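Some notes from our small group on gathering examples for a robot that handles microplates. I write it in several posts, because it became long.

At Honov we want the arm to learn to take the lid from a plate and put it down again, without a program for each step. For this it needs many examples. We make them in simulation first, with a person steering.

In May we had 90 good episodes and we were quite proud. Then we trained on them, and the policy learned mostly one thing: to go to the place where the plate usually was.

So now the start is different each time. The plate holder moves a little, the arm begins from another height, the light changes. The person steering doesn't know the start before it appears on the screen. 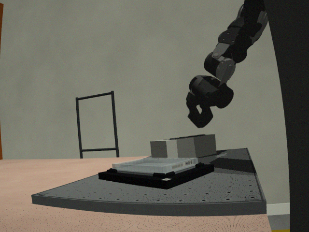 Simulated bench, lidded plate in its holder, fingers still open to the air above the grey box.

The lid is the difficult part. It is transparent, and in the render you see the grid of the plate through it. For the person steering it is tiring to judge the depth. We added a second view from the side and the work became calmer.

We also keep the episodes with a correction in them. If the fingers come down too far to one side and the person goes back and tries again, this stays in the set. Only collisions are thrown away.

The count this morning, 9/30/24: 212 episodes recorded, 96 of them checked by a second person. The checking is slower than the recording – I did not expect this when we planned the work.

One question for people who do similar things: do you cut the waiting time at the beginning of an episode? We cut it in the Rusora set and left it in the Minami set. The arm trained on Minami hesitates a lot before it moves.

Next we go to 100 checked episodes and train again. I will write here what comes out, also if it is bad.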